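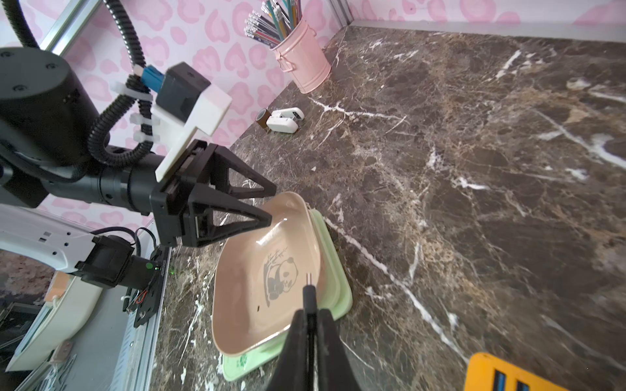
Let the slow operator teach

By Imogen Lambert

Most labs pick their demonstrators by speed. Whoever gets the dish onto the scale quickest gets the most hours at the controls, and the robot learns from that person. I think this is the wrong way to choose, and I thought so before I joined the Altstead project.

We teach by remote control. A person moves a pair of hand controls, the two arms on the rail follow, and every joint position is saved. Our set stands at 1,214 demonstrations. Derek Mottram, our fastest operator, recorded a lot of them. He is very good. He also corrects his grip while he is still moving, in ways he can't explain afterward, and the trained policy copies the wobble without the correction.

Jamie Heywood takes longer. He stops over the rim of the dish, closes the fingers, waits, then lifts. When we trained on his recordings alone, the arms dropped the dish 3 times in 15 tries. With Derek's it was 5. That is a small test and I wouldn't hang a paper on it, but it matches what I see when I watch the two of them work.

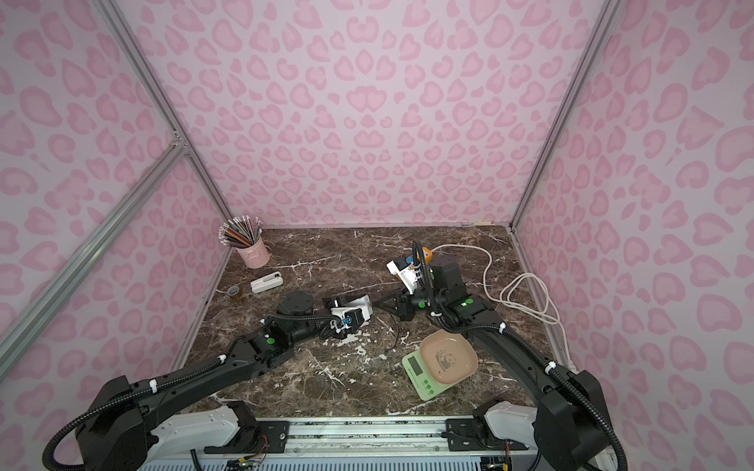
OPINION / TRAINING DATA

The usual objection is cost. A slow operator gives you fewer recordings by the end of Tuesday, and managers like a big number. Darren Bickerstaff made this case to me in December, and he has a budget to keep, so I don't dismiss it. But we pay for bad recordings too. Somebody has to go through them, and throwing one out takes longer than making it.

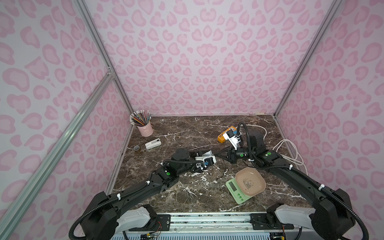 What I would change

Pay operators by the hour and stop posting daily totals on the wall. Let them delete their own bad takes. Give new people a week on one task – a dish and a kitchen scale is plenty – before they record anything we keep. Miklós Virág already runs his shift this way, and I'd like the other shifts to follow.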